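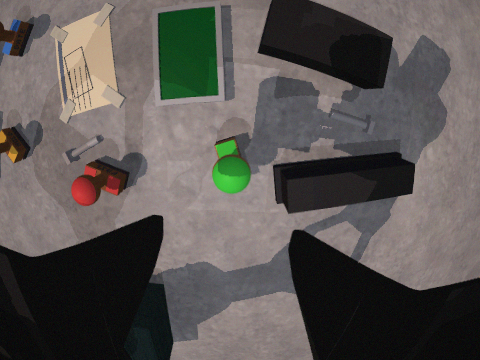 Home | Projects | Reports | People | Contact

Stamping cell: progress report for May

Prepared for Nadja Trummer, Clukelska program office
From Hélder Cordeiro, with corrections by Mathias Auer, who had many

Where we are

The cell is set up in simulation and runs from start to stop without anyone holding its hand. That was the milestone for this period and we are claiming it. The physical arm is bolted down next door and has spent the month under a dust sheet, where it has caused no trouble at all.

The simulated table now carries the full kit: hand stamps in several colors, the green pad, a taped sheet of paper and the assorted dark blocks and bolt-like hardware that Urs Lanz insisted on. His argument was that real workbenches are never tidy. Having seen his, we conceded. The stamps have round handles, and the two-finger gripper had to be taught to respect them. A ball wants to leave whenever you close on it slightly off center, and for most of the month we closed on it slightly off center.

Setup work done

Gripper zero. The fingers were closing 2 millimeters to the left of where the controller thought they were. We blamed the model of the stamp, then the friction settings, then each other. The fault was an old tool offset carried over from the Nakusik project, sitting in a file labeled "final." It has been removed and the file has been renamed.

Shadows. The wrist view is strongly lit from one side and the gray tabletop texture is blotchy, so the shadows are long and the detector took a keen interest in them. It reported stamps where there were only the shadows of stamps. Mathias retrained it on 3,000 rendered views with the light moved about, and it now leaves them alone apart from one angular shadow on the right side, which it still regards with suspicion.

Paper. The sheet is modeled slightly warped and taped down at the corners. A flat sheet would have been easier. It would also have been a lie, and the Brunner site visit taught us what happens when the first real page curls.

Routine care. We now run a short check before each batch: open and close the fingers, touch the reference point, compare against the stored value, stop if they disagree. The check takes 7 seconds. It was proposed in the kickoff meeting and adopted after we had lost a weekend to not having it.

Results

In the last batch the gripper picked up and put back the stamp it was asked for in 66 trials in a row before dropping one. The dropped one was red. We have no theory about this, though Urs has several. Pressing on the pad and then on the paper works as a motion. We are making no claims about the quality of the print until there is real ink involved, and we would ask that the phrase "fully automated stamping" be kept out of the newsletter this time.

Problems and requests

The spare finger pads ordered through Astach have not arrived. The supplier's latest message says they are "in process," as did the one before it. We can start on the physical cell with the old pads but would prefer not to.

Rupert Gruber has asked again whether the arm could stamp his travel forms. It could be arranged in the next period if the program office considers this to be within scope.

Next period

Move the tool offset and the check routine to the real controller. Take off the dust sheet. Repeat the batch with lighting we do not get to choose.

Related reports
- Stamping cell: kickoff notes
- Nakusik: closing report and leftover files
- Brunner site visit: paper handling
- Astach orders: open items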